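Pridach Home Tidying – Jobs – Table and Surface Tidier (part time, Skalton)

Posted 7 June 2020

Tidiers needed, Skalton and the streets out toward Sowa. Part time, mostly mornings, some early afternoons. Start as soon as you can. Please read to the bottom before you write to us, half the emails we get ask things that are in here.

What the job is

Going into people's homes and doing the surfaces. Dining tables, side tables, desks, kitchen counters, window ledges, the top of the piano if there's a piano. Clear, wipe, dry, put back. We have 71 homes on the books right now and not enough hands.

Not floors. Not bathrooms. Not windows. There is a seperate crew for that and they are full, please don't apply for it through this page.

A normal visit is one to three tables plus whatever ledges are on the sheet. You get the sheet the evening before in Voko (the scheduling app, works on any phone that isn't ancient). Sheet says which surfaces, what they're covered with, what's on them, what the client is fussy about. You tick off as you go. If the sheet is wrong, fix the sheet.

How a table goes, so you know what you're getting into:

Look first. Stand there a minute. Note what is at the back, what is in front of what, which way things face.

Take the small things off first, then the tall ones, then anything breakable with two hands. Onto the tray, not the floor, not a chair.

Shake out or wipe the covering depending what it is. Printed cloths get wiped along the print, light pressure, damp cloth, no sprays directly on. If the covering has slid over to one side, pull it square before anything goes back on.

Underneath too if it lifts easily. If it's taped or clipped down, leave it.

Dry with the second cloth. Not the same one. We check.

Each thing gets dusted before it goes back. Lids off only if the sheet says lids off.

Put back in the same order. Same spot, same direction.

Used cloths in the bag, bag goes home with you or to the drop box on the route.

The putting back is the part people fall down on. Clients know their tables. A tissue box turned the other way and we hear about it that night. 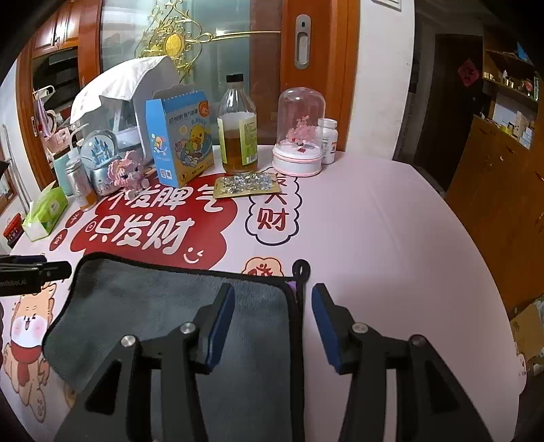

Printed tablecloth, gray microfiber cloth down flat. Tissue box, metal canister, snow globe and pink knitted plush along the back.

Tables with a printed covering and a row of things along the back edge are most of the work, so if that kind of thing makes you nervous think about it before applying. Some notes from the training sheet, copied in quickly:

Snow globes – by the base, never by the glass. Keep upright the whole way to the tray. Glass gets the dry cloth only. Don't shake it to see. (People do.)

Plush and knitted things – no damp cloth at all. Soft brush, outside of the brush kit, two or three strokes. Fluffy parts get brushed last and only in one direction. Check for loose threads and write them in Voko, don't pull them and don't cut them.

Metal canisters – wipe top to bottom, dry right away or they spot. Ribbed lids hold dust in the grooves, use the corner of the cloth. Lid stays on.

Tissue boxes – dry cloth on the sides. Leave the tissue that is poking out alone unless it's obviously been used. Don't refill unless it's on the sheet.

Cups – ask, or check the sheet. Some are for drinking and some are for show and you can't tell by looking. If there's anything in it, it stays as is and you note it.

Little boxes near the table edge – move in a hand's width while you work, then back to where they were. Yes even if it looks like a bad spot for them. Suggest, don't decide.

Lettering on cloths – plenty of our clients have holiday and good luck cloths out all year, Chinese New Year ones especially. Same way up as you found it. If you can't read it, look for which way the cartoon characters are standing. If still not sure, ask. Nobody minds being asked.

Cloths

We supply all of them. Dark gray, stitched border, hanging loop in the corner for the Pridach issue. Each person starts with 13 and you swap them at the drop box when they're used. Please don't wash at home with fabric softener, it ruins them, they just push the dust around after that. When you finish a table and you're going on to the next one in the same room the clean cloth can stay spread out flat on the first one. Not balled up. Balled up ones come back smelling.

Who we want

Steady hands. Patient. Can leave other people's things alone when they don't need touching.

On your feet up to four hours with a short break. Some bending, some reaching to the back of deep tables, lifting is light (tray fully loaded is the heaviest).

Can get around Skalton without depending on us for rides. Bus is fine for the center. For the Sowa side you'll want a car or bike, the bus out there is not good and we can't build a schedule around it.

Experience not needed. Shop display, libraries, museum store, flower shop, anything where you had to put things back where they came from – say so, it helps. House cleaning experience is ok but be ready to slow down, we get very good fast cleaners who can't do this because they are fast.

Some Mandarin or Cantonese is a plus, for talking with clients. Not required.

Cats and dogs in maybe half the homes. Tell us about allergies now and not after the first shift please.

Hours and pay

Two contracts open:

Short – three mornings a week.
Long – five mornings plus two afternoons.

Shifts are set two weeks ahead in Voko. Swaps between tidiers are fine if both confirm in the app before the evening cutoff. No shows without a message, we have one conversation about it and then we stop scheduling you.

Hourly rate is talked through on the phone, depends on contract and how far out you'll travel. Travel time between homes is paid. Travel to the first one isn't. Training is paid same as a shift.

Contracts run to the end of November, then we look at it together. Most people who've wanted to stay have stayed.

Masks and hands

Mask on at the door and for the whole visit, we supply. Wash hands on arriving, before touching anything. Some clients step out while you work, some want to stay in the next room, both fine. If a client asks you to wait outside until they've moved to another room then you wait outside, and it's paid. If you or anyone you live with is feeling unwell, don't come in, message and we'll cover it.

Training

Two half days at the Pridach room in Skalton, upstairs over the storage units. Full size tables set up, real stuff on them. You clear and wipe and put back, and then Zamfira goes over it against the sheet. Roughly 40 objects over the two days, glass, fabric, tin, paper, a couple of nasty ones with loose parts. No one gets it all right the first morning. If you don't want to go on after the training, you're still paid for it.

Small groups right now so there may be a wait of a week or two for your slot.

After that you go out with an experienced tidier for your first few homes, then by yourself.

Breakages

It happens. Stop, leave the pieces where they are if safe, message right away with the home number, we call the client. You don't pay for it. Hiding it is the one thing we let people go for on the spot. Same for chips and scratches that were there before you – write it down when you see it, not at the end of the visit.

Phones

For Voko and for messages. Please no personal pictures of clients' tables or rooms, and nothing posted anywhere, even if it's cute. A lot of it is cute.

How to apply

Write to Zamfira Dumitrescu through the contact form on this site, choose "Tidier – Skalton" from the list or it ends up in the wrong inbox. Include:

Your name and phone number
Which part of town you're in
Short or long contract, or either
Mornings you can't do
Allergies (animals, dust, cleaning products)
When you could start
A few lines about something you've had to handle carefully. Doesn't have to be work.

No resume needed but attach one if you've got it ready. No cover letters please.

Zamfira calls back in the afternoons. If you miss the call she'll try one more time, then leaves it with you. Please don't stop by the room without an appointment, there's usually training on and the door is kept locked during it.

Need five people for short, two for long. Page comes down when they're filled, so if your reading it we're still looking.

Already applied in spring and didn't hear? Apply again, we lost some forms when the site moved. Sorry about that.

Existing tidiers who want more hours – don't use the form, message in Voko.

Reference for this post: 1,036. Put it in the subject box.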